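The Line Nobody Will Move

I've been covering border talks long enough to know that the best stories come from the parking lot. The delegates are inside arguing over a comma, and out by the cars you get the drivers and the interpreters, all of them waiting, all of them happy to tell you what's really going on. So that's where I started with the Nurlow crossing, leaning on a rental car with a bad sandwich and asking strangers why it was still closed.

The short version is that two governments both say they want it open. Each also says the other has to go first. And in between there's a river, a bridge and a whole lot of people who used to shop on the other side.

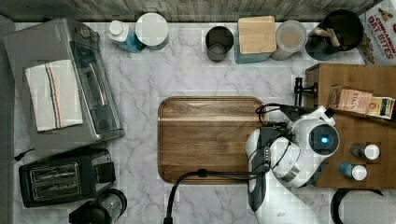

DRALTACH, February

I got here before breakfast, which was a mistake, as the only café doesn't open until the talks do. By the time I had coffee in my hand the first session was over! Both sides came out and said it had been "constructive," a word I've learned to translate as "we stayed in our seats."

The fight is over customs checks. One side wants its officers posted at both ends of the bridge. The other calls that an insult to its sovereignty and has offered a shared booth in the middle, and then the lawyers want to know whose law applies in the booth (I promise this took up most of an afternoon).

It sounds silly until you talk to people in town. A woman who runs a hardware store told me her best customers live 2 miles away and now drive 26 to reach her, by way of the northern road. Most of them have quit coming. Her sister is over there too, and they wave from the banks on holidays.

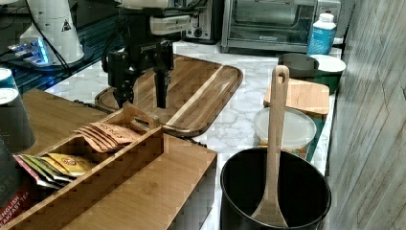
Trade is the part the ministers like to talk about, and I get it – trade comes with charts. The Begović trucking firm moved to the coast last year and took its jobs along. Stellico, which packs fruit, stayed put, but its manager says he won't sign another lease without a date for the bridge. He's heard three of them so far, and he's still waiting.

What surprised me was how little anger there was. I expected flags and shouting. Mostly I heard people who were tired and a bit embarrassed for their own leaders. One of the drivers, a big guy with a thermos the size of a fire extinguisher, figured the whole thing would take about 2 hours if you locked both foreign ministers in his van.
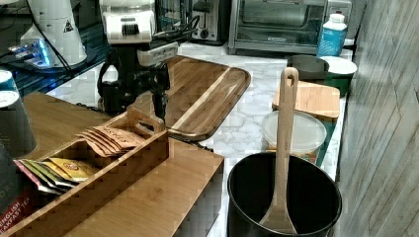
A kitchen counter with a wooden tea organizer and a bamboo tray.

The evening session ended early. There was a joint statement, one page, mostly thanking the hosts. The next round is supposed to happen on the far bank, assuming they can agree on how the delegation gets across. I've asked for a seat on whatever they come up with, and the press office says it will let me know.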